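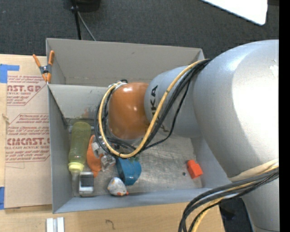

Selma thought the serum smelled like a wet envelope, and she said so with the bottle still under her nose.

"It's the Plestier," I told her. "It cost a hundred and forty dollars."

"Then it's a nice envelope."

I had asked my cousin over to help me clear out the bathroom because she owns one moisturizer and has the skin of a boiled egg. She sat on the edge of the tub with a trash bag open between her feet. I sat on the lid of the toilet and defended my property.

The Zindetti lipsticks came first. I had 19 of them, and Selma lined them up along the sink and asked which ones were different colors. I explained about undertones. She drew two stripes on the back of her hand, Fig Hour and Late Fig, and held it up to the light over the mirror for a long time.

"Which is the late one?"

I guessed. I was wrong.

Then there was the Girard night cream, which you were supposed to finish within six months of opening. I had opened it for my sister's wedding. My sister has been divorced since August.

"Toss," said Selma.

"It has peptides."

"It has a skin on it."

She let me keep the Mokent sheet masks, mostly because she wanted to try one. We put them on and went on working with our faces dripping down our necks. Živković, Selma, as she is listed in my phone from the days when I had another Selma, looked like someone recovering from a very cheap operation. I imagine I did too.

By four o'clock the bag was too heavy to lift and the shelf held a face wash, a sunscreen and one fig, early or late. I felt light. I felt like a woman in a magazine, up near the front where the ads are. Selma peeled off her mask, patted her cheeks and looked annoyingly wonderful.

"What's in the closet?" she asked.

"Towels," I said.

She opened it. A sample-size toner rolled out, dropped to the floor and came to rest against her shoe, and behind it, slowly, the rest of the toners started to move.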